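Recording Demonstrations by Remote Control: Basket and Bowl Task

Operator guide, Pellberg Teaching Laboratory. Last revised 22nd April.
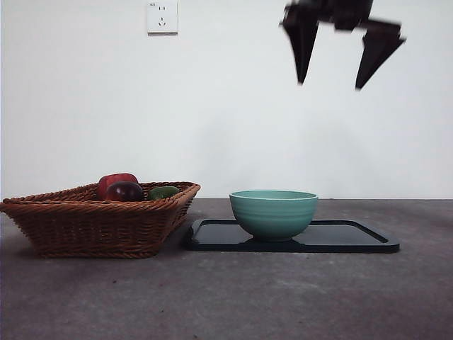
Before You Begin

This page explains how to record demonstrations of a basic tabletop transfer using the Fullico hand controller. The operator guides the arm to a basket of produce, picks up one item and places it in a bowl on the tray. New operators should complete the Stoltley safety module before taking the controls.

Each session consists of 14 demonstrations. Please reserve the station for the full session, as partial sets cannot be accepted.

Preparing the Workspace

1. Place the basket to the left and the black tray directly beside it. Leave the right side of the surface clear.

2. Set the teal bowl on the tray, a little left of its center.

3. Put the produce in the basket. The pieces may touch or overlap, but at least part of each should show above the rim.

4. Check the view from the fixed camera. The bowl and tray must be fully visible. The outer end of the basket may fall outside the view.

Taking Control of the Arm

Stand where you can see both the workspace and the monitor. Press and hold the enable switch on the controller, then move your hand slowly until the arm begins to follow. Releasing the switch stops the arm at once.

Raise the gripper above the right part of the tray and open the fingers. This is the start position – every demonstration must begin from it. Wait for the tone before moving toward the basket.

Recording a Demonstration

1. Press Record and move the gripper left, keeping it well above the bowl.

2. Stop over the chosen item and turn the wrist so that one finger will pass on either side.

3. Lower the gripper in one steady motion. The rim of the basket is woven and will catch a fingertip if the approach is too shallow.

4. Close the fingers until the grip light turns green. Do not squeeze further.

5. Lift straight up, cross to the bowl and lower the item below the rim before opening the fingers.

6. Return to the start position and press Stop.

A demonstration may last up to 31 seconds. Short pauses are acceptable, but long hesitations are copied by the trained policy and should be recorded again.

Reviewing and Saving

Play back each recording in Sarmiento before starting the next. Discard any in which the bowl was pushed, the item was dropped or the enable switch was released. Small corrections of the wrist may be kept – they help the robot learn to recover.

Saved files are uploaded when the session is closed. Questions about rejected recordings should be sent to the laboratory desk with the session number.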